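Zernano Market Cap Monitor — Desktop License
Equity valuation and index-weight tracking for listed companies

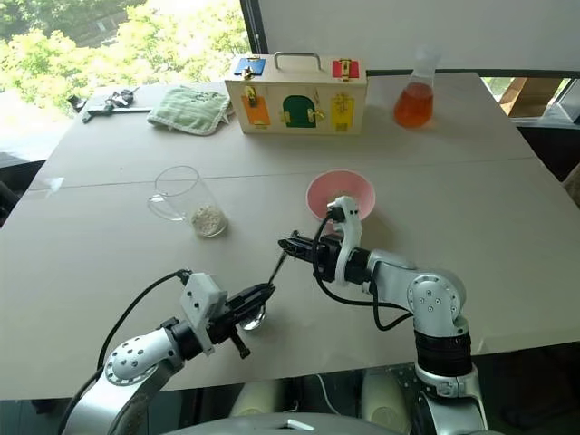
Zernano Market Cap Monitor calculates the market value of listed companies from exchange prices and reported share counts, and stores each result with the inputs used to produce it. It is intended for analysts, fund administrators and investor relations staff who need a figure that can be traced back to its source.

The desktop license covers one named user on up to two computers. Delayed prices are included. Real-time prices require a separate agreement with each exchange and are billed by the exchange.

Calculation
Market value is the last traded price multiplied by shares outstanding. The share count comes from the latest company filing and is adjusted for splits, buybacks and new issues as they are reported. Companies with more than one share class are calculated class by class, then added together. Unlisted classes are valued at the price of the listed class unless the user enters a different ratio.

Free-float value is shown in a separate column. The two figures are never mixed in a ranking — a table uses one or the other, and the column header states which.

Foreign currency values are converted at the daily closing rate. Intraday conversion can be switched on under Settings, Currency.

Alerts
An alert can be set on price, market value, rank within a sector, or percentage decline from a previous high. The previous high can be a closing high or an intraday high. Closing is the default. Alerts are delivered on screen and by email.

Alerts based on rank are recalculated after the close only. Users who need intraday rank changes should look at the Surkent server edition.

Specifications
Exchanges covered: 46
Preset sector lists: 29
Years of daily history: 11
Maximum companies per watchlist: 976
Export formats: CSV, XLSX, PDF
Price delay: set by exchange, shown beside each quote
Operating systems: Windows 10, Windows 11, macOS 11 or later
Memory: 8 GB minimum, 16 GB for full history
Internet connection: required for updates; stored data can be read offline

Included with the license
Installer download and license key
Sector lists, editable
Jurčo spreadsheet add-in
Email support on business days
All updates released during the license term

Not included
Company earnings estimates, analyst ratings and news text. These are available through the Lidero data package, which installs as an extra tab and uses the same login.

Known limits
Share counts for companies that file twice a year may lag behind actual buybacks. The filing date is displayed next to each count. Newly listed companies appear after their first full trading session. History for companies that changed ticker before August 2014 is held under the old symbol and has to be linked by hand — see the manual, section on symbol mapping.

License term
12 months from activation. Renewal is manual. Saved watchlists and exports remain readable after the term ends, but prices stop updating.

Page last revised: January 30, 2022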